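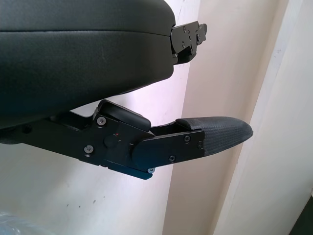 Surely you just wipe it with whatever is under the sink and get on with it, came the remark from the back row last time. Well, no. Most of the damage we see at Itstead comes from exactly that, so the first half of today is cleaning and the second half is looking before you clean.

Upholstery Care, session 2 – covered seats and pads
Pernport evening course, November block. Bring this sheet back next time, we use it again.

1. What is the cover?
Leather, or leather-look? Don't guess from the shine. Black covers are the worst for this, they all look alike under a ceiling light. Look at a cut edge if you can get at one, usually underneath near the staples. Fabric backing = coated. Fluffy, fibrous edge = probably hide. If you can't reach an edge, treat as coated and go gently. Write "cover not known" on your card, that is a perfectly good answer.

2. Seams
The cushion on page 1 has a seam running across the front, narrow band above, deeper panel below. Very common layout. Dirt sits in the seam, so brush first, dry, soft brush, along the stitching and not across. Do not flood it. Water gets through the needle holes into the foam and you will smell it in a fortnight.

Check for: loose threads, gaps, any puckering. Pull nothing.

3. Scuffs and creases
Same cushion, lower front panel – a few light scuffs, some small wrinkles. Low fronts get heels and hoovers. Ask which one it is:
- mark sitting on top of the surface (may lift with a damp cloth)
- colour rubbed away (cleaning won't help, stop)
- coating cracked (stop, note it, move on)
Wrinkles are mostly just the cover moving over the padding. Leave them alone. No irons, no hairdryers, someone always asks.

4. Fittings
Metal brackets at the end of a cushion, like the black one here with its three small round screws: wipe round, dry at once. Don't undo screws to clean behind unless your tutor has said so. Old screws don't always go back in the same holes. Stepped edges and cutouts collect fluff, use a dry cotton bud. Watch the cover where it meets metal, that is where it wears thruogh first.

5. Method for tonight
Brush. Vacuum on low. Test patch underneath, wait. Cloth wrung out hard, weak soap, small circles. Second cloth, clean water. Third cloth, dry. So 3 cloths each, please, not one cloth three times.

Soap is in the Nukau bottles by the door. The Imrie bottles are for the wood group, not for us, they are far to strong for seats.

For next time
Pick one seat at home. Fill in a card: cover, seams, marks, fittings. Clean nothing yet. Room 343 again, same start, and the side door will be open.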